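Hi Junpei,

Quick update on the Skekton video search work, as of 2025-10-08. We're at 62 clips live now, and 504 keyword phrases are loaded into the tracker (I finally cleared out the duplicates, what a slog!). Three of the clips are on page one for the Vornow terms, which made my week.

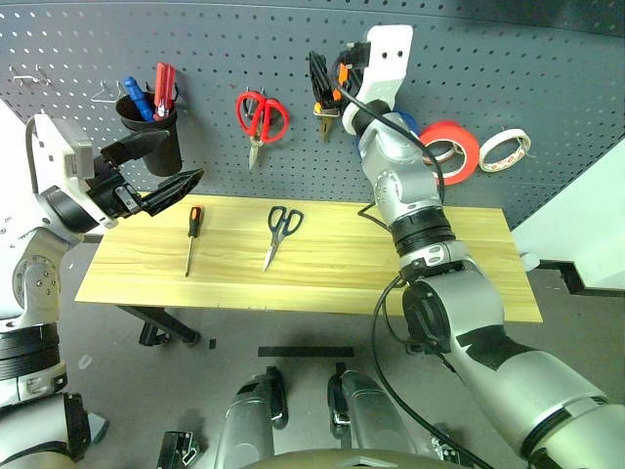

*Pegboard and worktable, with the left gripper open over the table.*

Traffic is slower than I'd like. We picked up around 62 visits from the new descriptions, mostly on the Pramanik pages, and the Altalari channel is still flat. I want to rewrite those titles before spending anything more on it.

For November I'd like to keep the same budget and move a chunk of it over to captions. Can you let me know if that's okay with you?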